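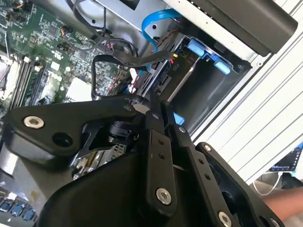
The old tower with the side off, memory slots to the left, drive bay to the right.

I have been putting off the computer in the back room since spring. It still turned on, and as long as it turned on I could tell myself it was fine. Then in November it started taking longer to boot than it takes me to make coffee, and one morning it made a clicking noise that I did not like. So I cleared a weekend and opened it up.

Some background for anyone who has not been reading long. I bought this machine secondhand from Shadi Akl when he closed his bookkeeping office. He had two of them and I took the one with fewer scratches. It has been the family computer ever since, meaning it holds the photos, the tax files, the scanned letters from my grandmother's house, and a lot of half-finished school projects that belong to people who now have their own laptops. It is a standard office tower with a green motherboard, one main drive, and a side panel that I had never once taken off.

Before I opened anything I backed up the photos. This took most of an evening. There were 2,357 of them in the main folder, and then another folder called "Photos new" that turned out to be a copy of the first one with a few extras. I put everything on an external drive and a second copy on Yara's. If you do nothing else after reading this, do that part. The rest can wait.

I work at the dining table for this kind of thing. The back room has carpet and bad light. I shut the computer down, switched off the power supply at the back, unplugged it, and held the power button in for a few seconds. Then I laid the case down and took the panel off.

The first thing I noticed was how much of the inside is just cable. You picture a computer as a neat set of boards, and there are boards, but getting to them means dealing with everything that hangs in front of them. On mine the worst spot is between the motherboard and the drive bay. There is a bright blue SATA cable that loops down from the top, a flat black one beside it that drapes and curves around, and then a knot of smaller stuff lower down, with some red wires in it and a yellow connector where it all reaches the bay. I spent a good while looking at that before I touched it.

What I did was take notes. I have a pad from the kitchen and I drew a bad map of it: blue goes here, black goes there, yellow at the bottom. My brother-in-law Ayman thinks this is silly because connectors mostly only fit one way. He is right about mostly. I once put a fan lead back on the wrong header in a different machine and lost an afternoon to it, so I draw the map.

The light blue plastic was a help. Whoever designed the case used that color for the tabs on the drive bay, and once I saw that I stopped looking for screws that were not there. I wish more things in my house worked this way. The dishwasher filter, for example.

The drive came out after some wiggling. I had a replacement ready, a plain solid-state one from Sevia that I ordered in the summer and left in a drawer. The new one is much smaller than the old one, so it needs an adapter bracket to sit in the bay properly. I did not have a bracket. I drove to Semaan, the parts shop over by the tire place, and they had one in a bin behind the counter. Nadine Azar was working and she asked what case it was for, and of course I had not written that down. I had my bad cable map with me and that was no use at all. She sold me the common size and told me to bring it back if it did not fit. It fit.

While I was in there I reseated the memory. I pressed the clips, lifted each module, blew the slot out with canned air and pushed it back in until it clicked. I can't say whether this did anything. I had the case open, and the memory was right there at the edge of the board and easy to reach, which was more than I could say for the rest of it.

Dust was not as bad as I expected. I had been told to expect felt. There was a gray layer on the fan and some fluff along the bottom, and a soft paintbrush took care of it. Use the air outside or by an open window. I did it at the table and then had to wipe down the table, the chairs and the fruit bowl.

Putting it back together went slower than taking it apart. The new drive went in, then the cables in the order on my map, then I went over every connector with a finger to see if anything was loose. One was, a small plug near the middle of the board – I must have brushed it with my sleeve. I would have been very unhappy to find that one after closing the case.

I ran it with the side off the first time. It came up and saw the new drive, and I started the install and went to make dinner. Copying the files back took until nearly 3 in the morning, or so the log says. I was asleep.

The result is that it boots before I have sat down properly. I did not expect that much of a difference from one part. My neighbor Anežka Murín, who has the same kind of tower for her quilting patterns, has already asked if I would do hers. I said yes if she does her own backup first.

Things I would do differently: write down the model of the case before going to the shop. Buy the bracket with the drive. Put a towel on the table. Find a dish for the screws with a lid on it, as I had them in a saucer and the cat walked through.

The old drive is in a labeled envelope in the desk. I will keep it until I am sure nothing was missed, and then I will take it to the recycling counter along with the dead printer and the box of phone chargers. The printer has been waiting for that trip longer than the computer had been waiting for this one.

Next is the cable situation behind the desk itself. I looked back there when I plugged everything in and counted two power strips, one of them with nothing in it.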